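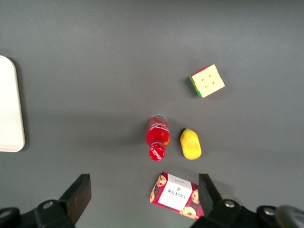 キューブは色がそろっていなくても持ち主には分かるんです、だから捨てないでほしい、とゾリアナ・モロズさん。共同学習室「ハレロ」の机に残された物をどうするか、利用者から意見が相次いでいる。

サイト内検索 キーワードを入力 検索

ハレロは20日までに、机の上の置き忘れ品の扱いを改めると発表した。9月から。これまでは閉室時にまとめて箱へ入れ、棚の下に置いていた。今後は見つけた机の上でいったん白いトレーに移し、品名と机の番号を札に書いてから受付奥の棚で預かる。期間は40日。

対象は文具、玩具、未開封の飲み物など。パズルキューブのような小物も、赤いラベルの飲料ボトルも、いまは同じ灰色の机に並んでしまう。トレーは角の丸い縁つきのものを使う。転がる物が多いため、とのこと。横になったボトルが机の端から落ちる、という苦情は前からあった。

発表は2020年8月20日付。掲示は入り口と、窓側の柱の二か所。

預かり品は昨年度で114件。うち持ち主に戻ったのは半分に届かず。残りは箱の底でまざってしまい、いつ、どの机にあったのか分からなくなっていた。受付のノ・ヨンスクさんは「探しに来た人と一緒に箱をひっくり返すのが一番時間がかかる。机の番号さえ残っていれば、たいていは五分ですむ話」と話す。

飲み物は別扱い。口を開けた物はその日のうちに処分、未開封なら翌日の閉室まで。冷蔵庫には入れない。夏場に入れておいてほしいとの声も出たが、冷蔵庫は小さく、いまでもいっぱい。見送りとなった。

玩具の扱いではもめた。当初の案では期間を過ぎた物はすべて処分。これに利用者から反対が出て、パズルやカードの類は談話コーナーの貸し出し用に回すことで落ち着いた。モロズさんは夏前にキューブを置き忘れ、箱から出てくるまで二週間待ったという。貸し出し用に回った後でも、持ち主が名乗り出れば返却する。

札は薄い黄色の紙、一束100枚入り。購入先は隣の文具店ピリッツ。トレーは学習室の備品を使い、新しくは買わない。足りなければ考える、とノさん。

机の使い方についても一言。席を離れる際は私物を机の片側に寄せてほしい、とハレロでは呼びかけている。約30分戻らない場合は係が声をかけることもある。広げたままの席が夕方に目立つのだそうだ。荷物を片づけるる必要はなく、隣の人が座れる幅があればよい。

問い合わせは受付窓口、または内線2334。電話の場合は品名と、分かれば座っていた机の番号を伝えること。色や形だけでも調べてもらえる。写真の持参も可。ただし飲み物の問い合わせは当日と翌日に限る。

箱に残っている分は8月末まで受付横の台に並べてあるので、心当たりのある人は早めに。台の上の物は勝手に持ち帰らず、必ず窓口で名前を書いてくたさい。9月に入ると台は片づけ、棚のみとなる。

お問い合わせ | © ハレロ通信 | ページの先頭へ戻る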